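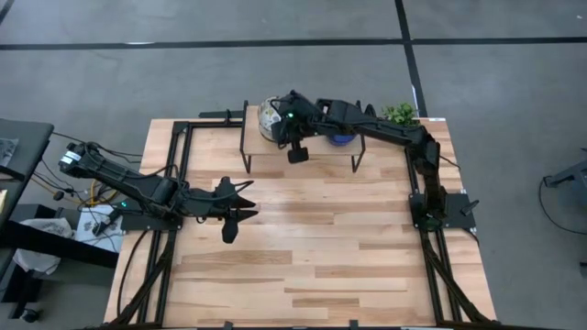 Zultine Hard Wax Oil, one season in

I bought the Zultine in July because the mineral oil and I had grown apart. Mineral oil is cheap and forgiving and it disappears. You rub it in on Sunday, the wood looks like a magazine, and by the next weekend it looks like a pallet again. I had been doing this for five years and was starting to feel like staff.

The can says one coat. The leaflet inside the can says two, and the website, when I looked, said "two to three depending on species." I did two and a half, the half being where I ran out. A small can is supposed to cover a table this size with 40 percent left over, and I would like to meet the table they tested it on.

Putting it on is easy enough. It goes on like thin honey and you have to buff it off before it gets tacky, so do a section at a time and don't answer the phone. The smell is somewhere between oranges and a shoe store and stayed in the house for days. Lay the rags out flat to dry outdoors, please. Oily rags in a ball can catch fire on their own, and the leaflet mentions this in the smallest type it has.

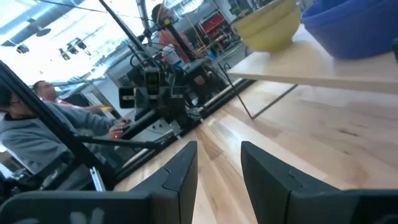
Blond planks, knots and all.

What I like: water beads and stays beaded. Coffee wiped off the next morning left nothing. The color hardly shifts on pale wood, where the Brerix oil I tried before turned everything the shade of a cheap cigar. It also feels like wood under your hand, and I can't say that of polyurethane.

What I don't: red wine won, on a test scrap, in under an hour. Hot pans leave a pale ring that you can sand and patch, but the patch is shinier than its neighbors for weeks. And the lid. You will open it once with a screwdriver and after that it will never be round again. I moved the leftovers from my second can into a jar, which the leaflet also advises against.

Kelthorpe makes a similar oil for less, and it's fine, though it took almost twice as long to dry on my scraps.

Four stars. I'd take one off for the lid but I already took it off for the wine.

Posted 9 December 2020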